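Nisside garden table, after one summer of use

I bought the Nisside table from Stonholm in May, for the small terrace behind our flat in Erkstead. It was 300 with delivery, and I thought about it for a long time before paying. Now it has stood outside for 14 weeks and I can say what I think.

The assembly took me one evening. There are 19 screws, all of the same length, so it is difficult to make a mistake. The drawing on page two shows the legs from the wrong side — I had to take one off and start again. The key that comes in the box is too short for a big hand, so I used my own.

The top is smooth and easy to wipe. Coffee left a ring only once, and it went away with warm water and a little soap. Lemon juice I would not leave on it, the instructions are very clear about this.

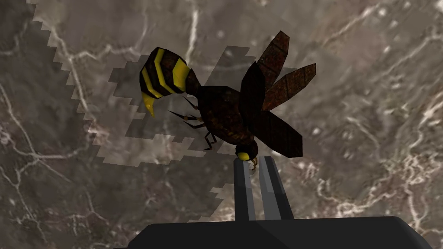
We eat outside almost every day in August, and four people have enough place. With six the corners become a problem, and somebody always has a leg of the table between the knees. The height is good for me, a bit low for my husband.

I also tried the cover, which is sold separately for 49. The cover I cannot recommend. Water collects in the middle and the cord is too thin to pull tight. My sister has the older Eder table from the same shop, and her cover has a proper buckle on each side. I don't know why they changed it.

For the table I give four stars, for the cover two. In winter I will keep the table in the cellar, if I find someone to help me carry it down.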